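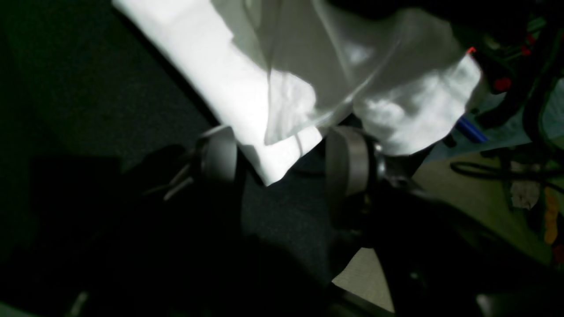

Figure 3. White cloth, part folded and part bunched, with a thin layer draped over the middle.

4.2 Linen reuse and guest choice

The second part of the study looked at how often guests at small hotels chose to keep their sheets and towels for another night. Earlier work has mostly dealt with large city hotels, where a card on the pillow or a hook in the bathroom is the usual way of asking. Guest houses with fewer than 20 rooms have had less attention, although they wash a large share of their linen on site and pay for the water directly.

We worked with 17 guest houses in two towns, Nestari and Bangera. All of them used white cotton or cotton-blend linen and offered a daily change at no charge. For the first half of the study period each house kept its own routine. For the second half, the daily change was still free but guests had to ask for it at the desk or by leaving the door card out before 9 a.m. Staff recorded each room-night on a one-page form, which Rankin and Joubert collected every two weeks.

The final data set holds 1,942 room-nights. One-night stays were left out, as the bed is always changed between guests. We also dropped the February forms from one house in Bangera, where a burst pipe had closed the laundry and linen was being sent out.

Asking guests to request a change lowered the number of changes in every house but one. The exception already had a low rate under its old routine, and its owner told us that most of her guests were hikers who stayed two nights and wanted to be left alone. The drop was larger for sheets than for towels. Guests who asked for fresh towels often did so after a day at the beach, and the effect in Nestari, which is on the coast, was weaker for this reason.

Length of stay mattered less than we expected. Guests on their fourth or fifth night were no more likely to ask for a change than those on their third, once the type of room was taken into account. Family rooms produced more requests than doubles – mainly for pillowcases and hand towels, which the form did not separate from full sets until Ngcobo revised it partway through the first half. Counts from before the revision are therefore treated as full sets, and probably overstate the linen washed in family rooms.

Folded and loose linen also had to be handled differently in the records. Some houses put unused spare sets back on the shelf, while others washed anything that had been unfolded in a room, used or not. Rampersad's interviews suggest that this depended on who was working and how full the machine was. We counted a set as changed only if it went into the wash. A stricter rule, which also counts spare sets opened but returned to the shelf, raises the totals slightly and leaves the direction of the results the same.

Water and energy use are taken up in Section 4.3, using the meter readings supplied by the houses with their own laundry rooms.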